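From: Elango Kandasamy
To: Wornville Allotment and Garden list
Date: 08/04/2022
Subject: Re: tomato blight on the Bunmont side

Gangadharan Kartha wrote:
> Lost 7 plants this week, all Billey. Brown patches on the
> stems first, then the fruit. Should I pull the rest?

Yes, pull any plant with marks on the stem. Bag it and put it in the trash. Don't compost it. I lost 39 plants to this two years ago by waiting.

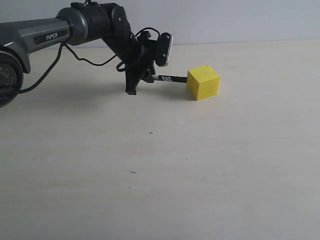
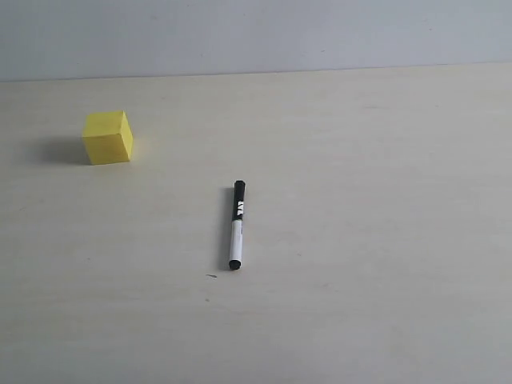
A yellow cube and a marker on the table.

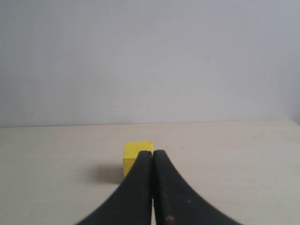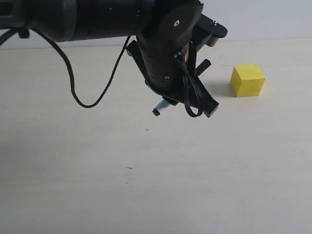 Green fruit from clean plants will ripen indoors in a paper bag. Check it daily and throw out anything that goes brown. Next year leave 2 feet between plants and water at the base in the morning. Bae held up better for me than Billey did. I have spare seed and can bring it to the October swap.

Elango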